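Fabian Eberhard
February 2020

Budget season, so a few notes on buying a small robot arm for a shop that has never had one. I'm putting together the request for our second arm at Ortner and most of this is what I got wrong on the first.

The arm is the easy line. You get a quote, the quote has a number, the number goes in the sheet. Everything else is where I came up short.

Gripper. Ask if it's in the price. On our first quote it was not, and I only saw that when Nadiia Kostiuk in purchasing asked me what the thing was supposed to pick up with. Fair question. 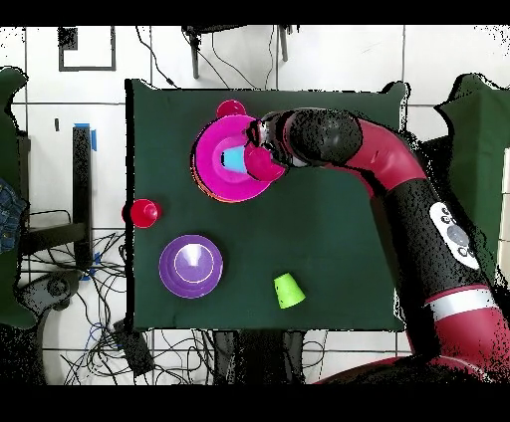
2 min read

Cups and bowls are a good test load. They're cheap, and a cup on its side is a different job from one standing up or upside down. If you're getting a demo before you sign, bring your own parts and tip a few over. Ask for a cup to go into a bowl.

Table. I budgeted zero for it. Put in a real line for a table and whatever holds it still.

Cables and stands. Same story. We placed four separate orders for these last year – all small, all with shipping. Do it in one order.

Floor space. Measure with the cables down, then add room for a person to walk past. Tape it out before the delivery date.

Training hours. Tamer Kanaan and I logged 32 hours before we trusted the first setup enough to leave it on the schedule. I had planned for a single day. This year the hours go in the request as labor, at our normal rate.

Quotes. I have two in hand, one from Brolum and one from Trusteo. Brolum is lower on the arm and higher on service. I'm asking both to price the service for the second year too.

Spares. One extra set of fingers for the gripper, ordered with the arm. Waiting on a part in the middle of a job costs more than the part.

The request goes in this month and we should have a yes or no by June. Will add to this thread when the second-year service prices come back.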